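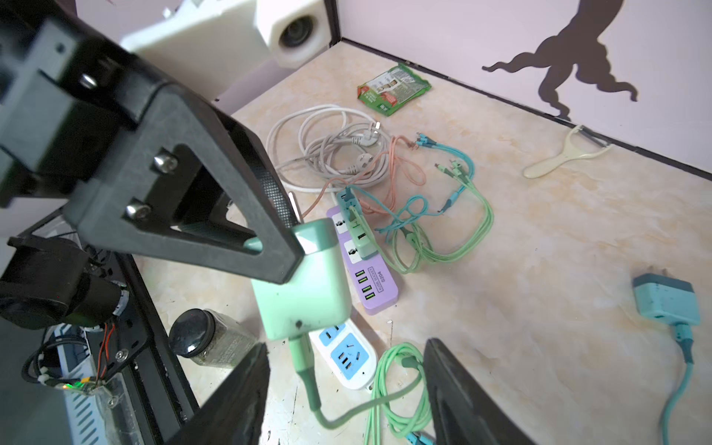
Old sports books want a clear, dry table before they want anything else, and if you've just hauled home a box of boxing biographies and baseball annuals, clearing that table is your first job. Mine is usually the kitchen one. A light marble-patterned top scattered with power strips, chargers and cables looks the way most of ours do by evening, and every bit of it has to move before a book comes near. A plug prong will put a scratch in a glossy dust jacket faster than you can say ringside! Wipe the table, let it dry fully, and lay down a clean white pillowcase. You'll see the dirt coming off on it, and that's half the fun.

Start with the outside of the book. Hold it firmly shut and brush the top edge with a soft, dry paintbrush, always going from the spine out toward the front. The top edge is where the dust sits, and if the book is open even a little it all slides down between the pages. I did a 400-page history of the heavyweights this way last winter and the brush came away gray as a mouse.

Next, the jacket. Shiny ones can take a barely damp cloth, wrung out until you'd swear it was dry. Matte paper ones can't, so stick with a white eraser and go gently – tiny strokes, all in one direction, staying well clear of tears and printed color. Old price stickers come up more easily after a few seconds with a hair dryer on low. Try a corner first, and if the paper starts to lift, stop. A sticker is much nicer to look at than a hole.

Musty smell! The big one. Stand the book upright and slightly fanned inside a lidded plastic tub, with an open dish of baking soda beside it (beside it, never sprinkled in the pages), and leave the lid on for 7 days. Change the baking soda and go again if you can still smell cellar. My paperback of Lougher's Corner Men took three rounds and now smells of nothing at all, and I was thrilled. If you find fuzzy spots, bag that book by itself and keep it away from the others.

Fight programs and ticket stubs are trickier, being thin and often folded. Don't iron them, please. Open them flat between two sheets of plain white paper, put a heavy book on top and forget them for a couple of weeks. Take out rusty staples only if they're already loose. Then into clear polyester sleeves, and the sleeves into a box, lying down. I keep mine in a Drevent document box, and 156 programs fit with a bit of room left for the next good flea market.

For shelving, pick an inside wall, out of the sun. Books like it cool, and anything under 70 degrees suits them fine. Pack them snugly enough to stand straight but loosely enough that you can grip one by its sides – yanking at the top of the spine is how so many lovely old bindings get torn. Big picture books of the Kovell Sports Annual sort do better lying flat, three or four to a stack.

Bookmarks: paper only. Check every book for old newspaper clippings too, as they leave brown shadows on the page. Move them to a sleeve of their own and pencil the book's title on a slip of paper to go in with them.

Posted in November by the Skatgate home tips desk
Last updated: November, 4:15 p.m.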